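The App Will See You Now
By Haris Magsi

The box from Cletovura says setup takes three minutes. It took me 91, and I've been plugging in home storage drives since the days when they came with a disc and a folded sheet of paper.

Cletovura's new drive, the Wengate, has no screen, no web page you can log into and no buttons beyond power. Everything runs through a phone app. The company calls this simplicity. I'd call it moving the manual somewhere I can't read it while the app is busy.

First the app wanted an account. Then it wanted my location, my contacts and permission to send notifications. I said no to contacts and it asked again, twice. After that came a firmware update that stalled at 60 percent until I pulled the plug and started over.

None of this would bother me much if the drive were doing something clever at the end of it. It copies files. It copies them quickly, I'll grant that, and the fan is quiet enough to sit on a bookshelf. But my old Minhas unit copies files too, and it has never asked who my friends are.

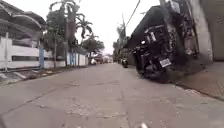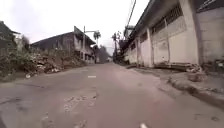
Two views along the road, both with pale, worn paving.

The bigger question is what happens when the app goes away. Nizar Hattar repairs network gear for small offices and has a shelf of drives he can't do much with. Most are from Prastau, which dropped its phone app in November. The hardware still spins up fine.

"People bring them in and think the disk died," he told me. "The disk is perfect. There's just no door anymore."

I asked Cletovura how long it would support the Wengate app. The reply ran to 114 words and didn't contain a date. It did mention a "long-term commitment to the home," whatever that is. When I asked whether owners would get a browser login if the app were ever pulled, I was sent a link to the store page.

The security certificate inside the drive, oddly enough, is good until 2076. Somebody over there is an optimist.

There is a workaround, for now. Once the drive is set up you can turn on ordinary network sharing — it's buried under Advanced, then Legacy — and your computer will see it like any other folder. Do that on day one, and write the password on paper. I've left mine running that way and deleted the app from my phone. It emailed the next morning to ask why.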